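Speaker notes - jewelry storage talk, Gurkwood branch, 11 April 2022
Keep to 40 min. Water. Glasses!!

Start: hello, thanks to Huguette Lemaire for the invite and for driving me up from Lorton. Say who I am - repairs and restringing, then estate clearing, now mostly helping people sort out what's in the drawer.

Ask for hands: who has a knot of chains at home right now. Wait for the laugh. Everyone has one.

Why I care. Worst job was the Rudodside house, 628 pieces, most of them in two cookie tins. Took 6 evenings on the dining table. Half the damage was from pieces rubbing on each other, not from wear. Pearls scratched by a brooch pin. Opal chipped. Pass round the opal (in the film tub, blue bag).

Sorting first, before anybody buys a box
- clear a table, whole table, plain surface, pale if you have one. Dark cloth eats small black beads, fluffy towel eats everything
- good light from the side
- lay it all out one layer. no piles
- pair the earrings. Odd ones go in a dish, don't throw out yet, the partner shows up in a coat pocket in August
- broken clasps in a seperate envelope, write on the envelope
- leave the knots till last, you'll be calmer

Knots: two pins, flat surface, drop of baby oil. Never pull. Demo if time, I have the tangled one from Hiba Shboul, she says I can cut it if it comes to that. (Don't cut it.)

What lives with what
Pearls alone, flat, soft pouch, never hung - the silk stretches. Silver together with an anti-tarnish strip, change the strip. Plated stuff away from the silver. Costume away from all of it. Stones by hardness, anything that can scratch the neighbor gets its own slot. Don't do the Mohs scale again, lost the room last time.

Someone WILL ask about plastic bags. Short answer: fine for silver if you press the air out, bad for pearls, they need to breathe a bit.

Boxes. Slow down here.

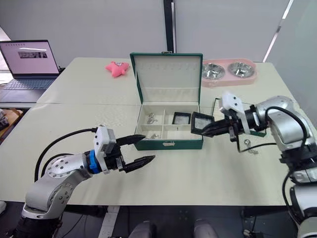 Hanging space is what I look for in a box, more than drawers. Chains that hang don't knot, simple as that. Look inside the tall green lid, there's a row of little hooks or loops high up on the cream lining. Point at those. Necklaces you wear every week go up top, and do the clasp up before you hang it or it'll slide off and you're back to the knot. Leave a gap between heavy ones. Pale lining helps too, you can spot a dark bead against it. Then the little silver piece lying by itself on the table - that's how they get lost! One sweep of a sleeve. Put down a saucer BEFORE you open the lid, every loose thing goes in the saucer. And there's a clear box on the table as well, I like clear for the stuff you forget you own.

Check before you buy
Take your longest chain to the store, hold it up to the hooks. Sayegh on the corner lets you do that, ask nicely. Shut the lid with things hanging, give it a gentle tip, listen. Smell the lining - strong glue smell, walk away, bad for silver.

Don't spend $1000 on a box for $200 of jewelry. I've seen it.

List and photos for the insurance: one photo per piece, ruler next to it, back as well as front, hallmark close up. Keep a copy out of the house.

Questions, 10 min. Restringing price list is in the folder, only if asked. Get the opal back!! Raffle after, Huguette does the tickets.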